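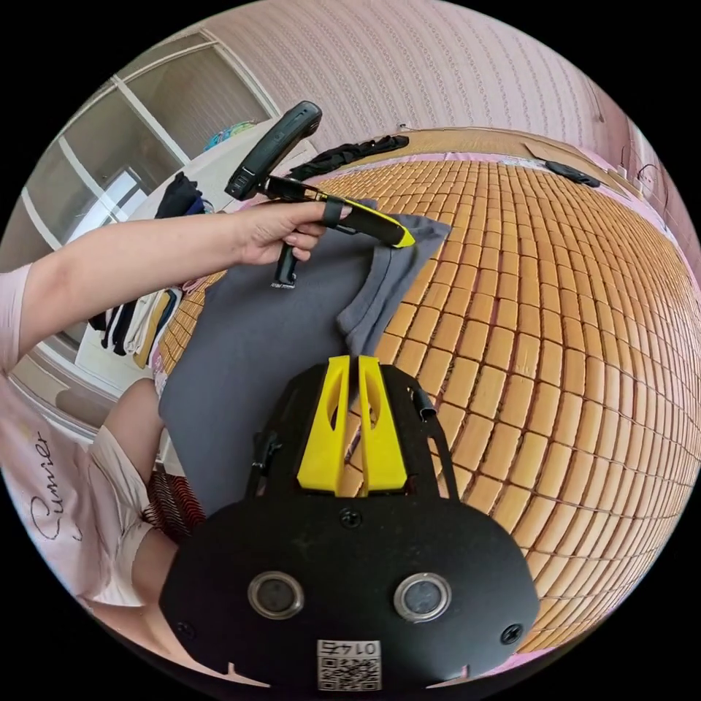
A grey cloth on a tiled mat, one corner folded over.

3 comments | 14 shares

Arcombe's women finished second in the Driddale league last season and conceded fewer goals than any other side in it. Their captain, a centre-back who has been at the club since she was in the under-12s, spoke to us before training about how the season went and what comes next. She asked that we kept her name out of it, as she has done with the programme notes for years.

She began with the defeat at Geagea, which most supporters still bring up.

"We were two up at half-time and we stopped playing," she said. "I've watched it back. Their first goal comes from a throw-in that we all thought was ours, and we stood there with our arms up. You can't do that. After that they had the wind and we couldn't get out of our own half."

Geagea won 3-2 with a goal in the 73rd minute. It was the only match all season in which Arcombe let in more than two, and it left them needing others to drop points. The others didn't.

The side played 24 league games and used 21 players, several of them on loan or brought up from the development squad. The captain missed two matches with a tight hamstring and did not enjoy it.

"I'm a terrible watcher," she said. "I stood behind the goal for the Atia game and the keeper told me to go and stand somewhere else. I was shouting at her about the near post. She was right to move me on."

Atia, promoted the year before, turned out to be awkward opponents. Arcombe drew with them at home and won by a single goal away, from a corner.

"They sit very deep and they've got a quick forward who hangs about on the halfway line," she said. "So you push up because you're bored, and then she's gone. We went with three at the back for the second game and that helped – there was always one of us goal side of her."

Training moved to the school pitch in October when the main ground flooded. There are floodlights on one side only, and the squad had to share with the under-16 boys, with half a pitch each.

"It wasn't ideal, but we did a lot of small-sided stuff because we had to," she said. "Four against four, two touches. I think our passing got better. The younger ones liked it. My knees didn't like it, it's an old surface and it's hard."

Asked whether she would carry on for another year, she said she had already told the manager she would. She works early shifts and gets to the ground by half past six on training nights, sometimes having slept for an hour in the afternoon.

"I'll know when I can't do it," she said. "If I'm getting turned by everybody, I'll stop. At the moment I'm reading it well enough that I don't have to run as much as I used to."

The club is looking for a left-back and a second goalkeeper. Last season's reserve has moved away for university, and for the final three games an outfield player was down as cover.

"She'd have gone in, she was quite keen," the captain said. "I wasn't so keen."

Pre-season starts with a friendly at Geagea, arranged before the fixture list came out. She said the squad had noticed.

"There'll be a bit of an edge to it. It's a friendly, but there'll be an edge."

Related stories
Driddale league confirms promotion places
Atia to play home matches on new pitch
Arcombe under-16s reach cup semi-final
Flooded ground passes inspection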